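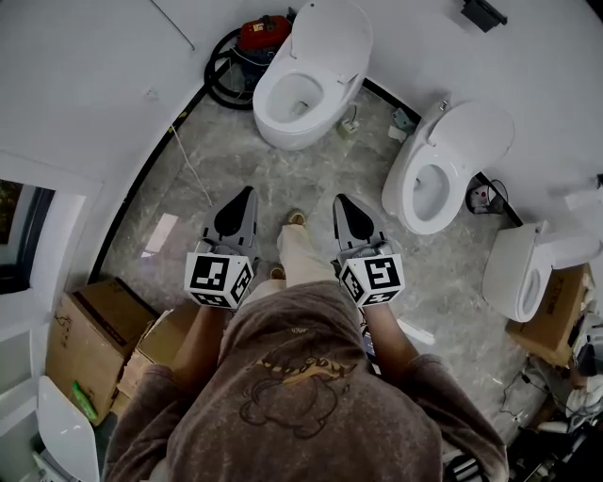
Gallberg asked over lunch why we bother with a real bathroom when a simulator could give us a thousand of them by dinner. I'll come back to that, as it's the question I get most.

Slide 2. What we collect
Project name is Pinia. One person, two hand-held grippers, no robot in the room. The person does a short task with both hands and we record it. One recording of one task is an episode. We have 1413 episodes so far, 75 of them from the first week in September, when we were still changing the instructions every morning.
Say what the markers are for: the printed cubes on the grippers let us work out where each hand was. If a hand blocks the other cube for too long, the episode goes in the reject folder.

Slide 3. Why a bathroom
Answer to Gallberg goes in this slot. White walls, white fixtures, shiny surfaces, tight corners. Tracking has a hard time with plain walls, and we wanted that trouble early. The simulator at Misunura gave us clean pictures and clean contact – our policy trained on it did fine until it met a real toilet lid.
Mention more than one toilet in the same room. Different positions and angles mean the model can't just learn one spot on the floor.

Slide 4. Two views of the same job
A camera on the gripper sees what is close to the fingers, and often the other gripper too. A camera at the head sees both hands and the floor. Let the audience look for a few seconds before talking.
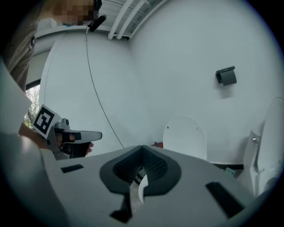
Slide 5. What we throw away
Of the last 70 episodes, we dropped 26. Main causes, in order: lost tracking, wrong start position, operator talking to someone and stopping halfway. Faces get pixelated before anything leaves the Nyamweya server.
Skip the table if we're past 20 minutes. Go to questions.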